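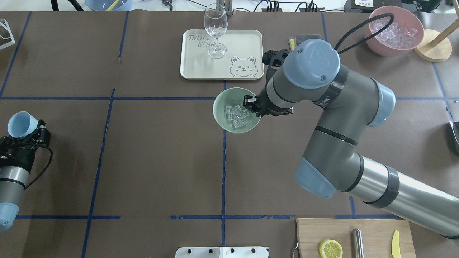 Can a robot do kitchen chores yet? A few of them, slowly, if the kitchen has been set up for it.

I love this stuff, and I still give that answer every time. I've been writing about home machines from Lumville since March, and the mail I get falls into two piles. One pile thinks the robot maid ships next year. The other thinks it's all tricks. I think both are missing the fun part, which is watching how hard a drink is!

Take ice. It slides, it clumps, it melts while the arm is making up its mind. A glass with a stem is worse, clear all the way through and easy to tip. You and I pour, scoop and squeeze a lemon while talking about something else — a machine has to work out every bit of that. 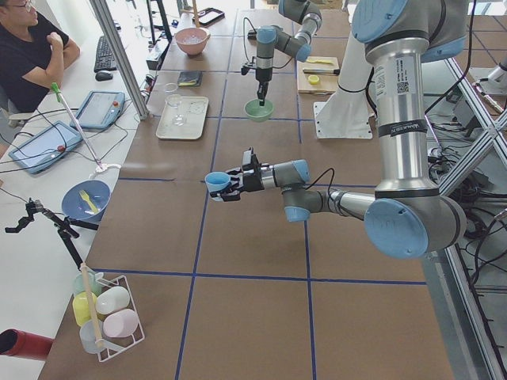
So my test for any chore robot is a dull one. Show me 1000 tries, with the cups moved each time, and tell me how many went wrong. I'd be thrilled with 162 failures if they came with notes on why. A single perfect video teaches me nothing.

And I'd start with two arms, every time. Holding a cup with one hand while the other fetches the ice is how people do it, and I don't see a good way around it. Would I let a pair loose in my own kitchen this year? No, the counter is far too messy. But I'd happily clear it for a weekend and watch.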